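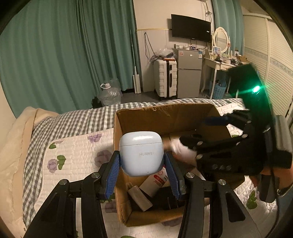 One box per room in Trerkau clear-out

3/17/19

Residents of the Jidik lodgings in Trerkau have been asked to put their small belongings into boxes before the bedrooms are repainted. Each room gets one cardboard box for the little things that tend to go missing when furniture is moved – earbuds, bottles, chargers and toiletries.

The work covers 19 rooms on two floors and will be done by the decorating firm Prajapati. Rooms will be painted in groups of four, and each group should be finished in five days.
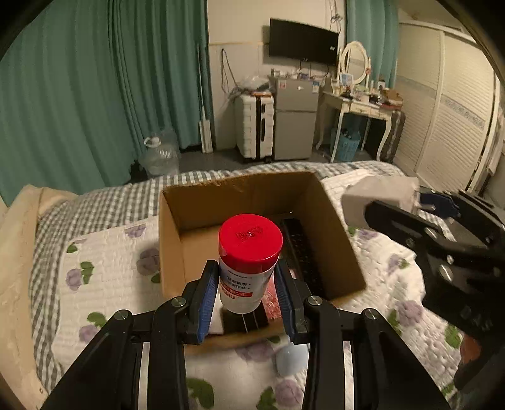 A bottle with a red cap at the open box, on a flowered quilt.

Marites Navarro, who manages the lodgings, said the bed was the best place to pack. "You can see everything at once, and it saves bending down to the floor," she said. "Bottles want their caps done up tight. Anything with a lead or a case goes in last so it can be got at."

Curtains will stay up until the morning of the painting. Fridges, suitcases and dressing tables are to be moved to the middle of the room by the decorators, and wall-mounted televisions will be covered where they are. Water jugs should be left on the floor by the door.

Bedding may be left on the beds, as dust sheets will be supplied. Boxes must be marked with the room number and taken to the ground-floor store, which is open until 5 pm.
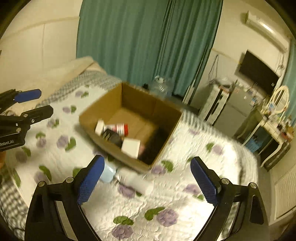

The box on the bed, with a light blue container in front of it.

A second round, covering the kitchen and the hallway, is planned for September. Spare boxes can be had from the Vasover shop next door, at no charge to residents.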